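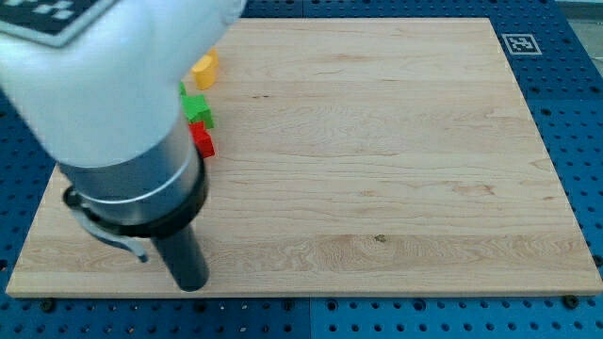

Board on the blue pegboard table, dark spot at the lower middle. February.

Notebook, board trials, continued from the last book

Morning. Started on the pale board for the Pludham order. I have it down as maple but the delivery note from Marnora only says "light hardwood, planed", so I'll ring them before I put a species on the ticket. The weight feels right for maple and the grain is close enough. If it comes back as sycamore, the price on the quote has to change and Rozália will want to know before the invoice goes out.

Grain runs mostly along the length. There are a few darker streaks in it and some faint wavy figure, which I like and which the customer may or may not. The small spot at the lower middle could be a pin knot or could be a stain. I went over it with a fingernail and couldn't feel an edge. Left it alone for now. If it is a knot it stays. If it is a stain I can try scraping it, but I don't want a hollow in the face that close to the front edge.

Measurements. Length 768 mm. I took it along both long edges and got the same figure. The drawing from Pludham asks for 760, so there is 8 mm to come off, and I'd like to take it all from one end where there is a touch of tear-out on the underside. Width is fine as it stands. Thickness 23 mm at the front edge and 22 mm at the back. That millimetre is the problem with the whole batch. Marnora planed them as one lot and I think the fence or the bed was out on the day. I checked two more from the stack and they have the same fault, thick on the one side.

Options for the thickness:
Plane everything down to an even 22. Loses the least, but the Pludham drawing says 22 minimum after finishing, and sanding will take us under.
Send the batch back. Marnora would probably agree, but that is another fortnight.
Ask Pludham whether they will take 21. It's a worktop insert, sitting in a recess, so the depth can be packed from below.

I've written to them with the third. Rozália thinks we should have asked for the first two boards as samples before taking the lot and she is right, we did that last time with Nostley and it saved us a return.

Flatness. Straight edge across the width in five places, feeler gauge under it. No cup worth writing down. Along the length there is a slight bow, high in the middle with this face up. It rocks a little if you press on one corner with the other face up, and not at all this way, so mark this one as the top. Pencil cross on the underside, right-hand end. Please don't rub it out, I had to redo this check last week after somebody sanded my marks off the oak.

A word about the pegboard table while I'm at it. It's good for holding work against stops but the holes leave faint rings on soft timber if a board is clamped hard and left overnight. The pine shelf showed it badly. I saw no rings on the underside of this one, but I have only had it there for short spells. Use the thin cork sheet for anything that is going to be left. The cork is in the second drawer, under the abrasive.

Moisture. Pin meter wants a new battery and gave me three different answers in the same place, so I'm not recording any of them. The board has been indoors on sticks since it arrived. I'd sooner wait for a proper reading before trimming to length.

Midday. Najafi rang about the oil. They have changed the tin sizes and the one we normally buy has gone, so it is either the small tin, which won't do the batch, or the large one, which will sit on the shelf and skin over. I asked for two small ones and a price. Their reference for the call is 933.

Tried the oil on an offcut from the same stack in the meantime, using what was left in the old tin. First coat went on at ten past twelve, wiped back after fifteen minutes. It yellows the wood more than I expected. The darker streaks come up a good deal stronger, and the wavy figure too. On the Pludham board that will make the streaks the first thing you look at. Did the other half of the offcut with the water-based finish and that kept it much paler, though it raised the grain and will want cutting back between coats. Both halves are on the windowsill with the labels underneath. Have a look and write what you think next to this, in a different pen.

R.V.: Prefer the water-based. The oiled half looks like a different timber from the sample they saw. Ask them though.

Will ask in the same letter as the thickness.

Edges. The customer wants the front edge eased and the others left square. I'd go for a small round-over, done by hand with a block, and not the router. The router left burn marks on the last pale board and they took longer to get out than the edge would have taken by hand. Start with 120, then 180, and stop there until the finish is decided.

Afternoon. Marnora called back. The man on the desk couldn't say what the timber was and is going to ask the yard. He did say the planer had been serviced since our lot went through, which I take as an answer on the thickness. He offered to re-plane the lot free of charge if we carry it over ourselves. That doesn't help with the minimum, but it would at least get them even, and their machine takes the full width in one pass where ours doesn't. I said I'd tell him once Pludham had replied.

To do
Battery for the moisture meter.
Check the rest of the stack for thickness and write it on the end of each board in pencil.
Scraper test on the spot, on the quiet, only if Pludham say they object to it.
Trim to length after the moisture reading. Take it from the end with the tear-out.
Second coat on the offcut, water-based half, after a light rub down.
Order from Najafi on hold until the finish is agreed.

Board goes back on the sticks tonight, top face up.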